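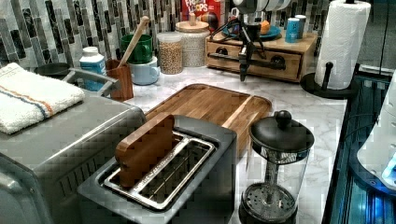
About the Plodbridge Players

We are an amateur theatre company with a rented hall, a van that dislikes hills and a long-running disagreement about whether musicals count as proper plays. We put on 2 main productions a year, one in January and one in early summer, and have done so ever since our founders fell out with the choral society over who owned the piano. (They did. We bought another.)

Our home is the Lindholm Rooms, behind the old post office on Rosden Lane. It seats 405 if the balcony is open and everybody is on friendly terms. The stage slopes slightly towards the audience, so anything round that is dropped in act one tends to be in the front row by act two. Regulars know to hand it back at the interval.

Who does what

Zsófia Barta is our artistic director. She came to us to paint a forest for one show, had opinions about the acting, and was given the job so that she would at least have them at the right time. She directs the summer production herself.

Unai Vidal runs the music. He can get four-part harmony out of people who swore at audition that they only mouth the words, and he would like it known that the band is not too loud.

Emília Hájek looks after costumes, which live upstairs on rails and number well over what the floor was built for. If you have borrowed the green velvet coat, she knows.

Sverre Løken builds the sets and drives the van. Idun Blomqvist handles lighting and the box office, sometimes on the same evening, and teaches our youth group, who are better than us and have begun to notice.

What we put on

Comedies, mostly, with a musical every other summer and a thriller when we can agree on who did it. Our last big outing was Prondemmont, a new musical written by members and set in a failing spa hotel. It opened on 12/6/24 and was seen by about 700 people over its run, some of them not related to the cast.

Joining

Auditions are open to anyone over sixteen, and you needn't prepare a speech. You will be asked to read a page, sing a verse if it's a musical, and say which evenings you can't do. Please be truthful about the last one. If you would sooner stay off the stage, we are always short of people for props, prompting and front of house, and Sverre will take anyone who can hold the other end of something.

The youth group takes ages nine to fifteen and meets during term time. There is usually a short waiting list, so do put a name down early.

To get in touch, leave a note at the box office or speak to Idun after any performance — once she has finished counting the programme money, please, or she has to start again.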